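Filleck 안드로이드판 2차 개발 회의록 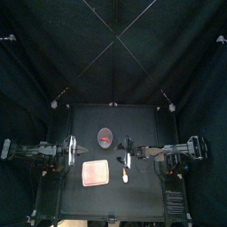 회의는 오후에 4층 회의실에서 진행하였으며, 안건은 안드로이드판 다음 업데이트의 범위와 배포 순서였다. 먼저 지난 회의 이후 작업 현황을 공유하였다. 악보 보기 화면의 확대 기능은 완료되었고, 메트로놈 소리 선택은 기본음만 적용된 상태다. 테마 색상은 시안이 네 가지로 늘어나 정리가 필요하다는 의견이 있었다. 기본 테마는 사진 속 판처럼 연분홍 바탕에 크림빛 테두리를 두르고 모서리를 둥글게 한 안으로 정하였고, 어두운 테마는 기존 색을 유지한다. 나머지 시안은 보류한다.

1. 오디오 지연 문제
일부 기기에서 건반을 누른 뒤 소리가 늦게 나는 현상이 계속 접수되고 있다. 오디오 엔진을 Visser 최신판으로 교체한 시험 빌드에서는 지연이 줄었으나, 화면을 돌릴 때 소리가 끊기는 문제가 새로 확인되었다. 교체는 그대로 진행하고 끊김 문제는 배포 전까지 해결하기로 하였다. 해결되지 않으면 이번 판에서는 화면 회전을 막는다.

2. 곡 저장 및 내보내기
iOS판에 있는 내보내기 기능을 안드로이드판에도 넣는다. 파일 형식은 WAV와 MIDI 두 가지로 한다. MP3 요청도 있었으나 용량과 작업 기간 문제로 다음 판으로 넘긴다. 저장 위치는 사용자가 직접 고르게 하고, 같은 이름의 파일이 있으면 덮어쓰기 전에 확인 창을 띄운다. 자동 저장 간격은 5분으로 한다.

3. 가격
현재 가격 3,000원을 유지한다. 음색 묶음 Cledollow를 별도로 판매하자는 제안이 있었으나 찬반이 갈려 결론을 내지 못하였다. 판매 화면 초안을 본 뒤 다시 논의한다.

4. 시험 사용자
Prullance 게시판에서 모집한 시험 사용자는 460명이다. 오래된 기기를 쓰는 사람에게 먼저 시험 빌드를 보내고, 의견은 게시판 대신 앱 안의 양식으로 받는다. 양식에는 기기 이름과 운영체제 버전이 자동으로 들어가게 한다.

5. 기타
도움말의 한국어 번역에서 '노트'와 '음표'가 섞여 쓰이고 있어 '음표'로 통일한다. 시작 화면의 로고가 가로 화면에서 늘어나 보이는 오류는 디자인 담당이 수정 파일을 다시 올린다.

결정 사항
- 기본 테마 확정, 색상값은 디자인 담당이 공유 문서에 기재
- Visser 교체 진행, 회전 시 끊김은 개발 담당이 확인
- WAV, MIDI 내보내기 포함
- Cledollow 판매 방식은 다음 회의 안건으로 이월

배포 목표는 10월이며, 다음 회의는 시험 빌드 발송 후 같은 장소에서 연다.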